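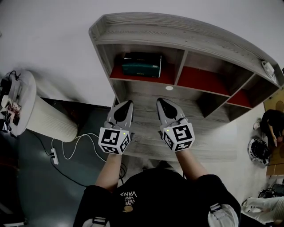

What a Shelf Label Means by Load

Most flat-pack shelving carries a load figure somewhere in the leaflet, and most buyers read it as a promise. The figure describes a test: weight spread evenly across one shelf, on a level floor, for a set time. A row of paperbacks comes close to those conditions. A cast-iron pot in the middle of the span does not.

Span matters more than most people expect. For a uniform load per inch, sag rises with the fourth power of the distance between supports, so doubling the span gives 16 times the deflection. Thickness works the other way, with stiffness rising as its cube. A slightly thicker board is often a better buy than a harder one.

Time is the other variable. Wood-based panels creep, and a shelf loaded in January can hang visibly lower by summer with nothing added. Dramham, which sells storage units by mail, rates its shelves at 100 pounds after 1000 hours under load. Istutus tests for 19 hours and prints a higher number. The two figures cannot be compared directly.

Drultard lists separate ratings for fixed and adjustable shelves – a useful habit, as pins carry the load on a very small area. Check the holes once a year for crushing at the lower edge.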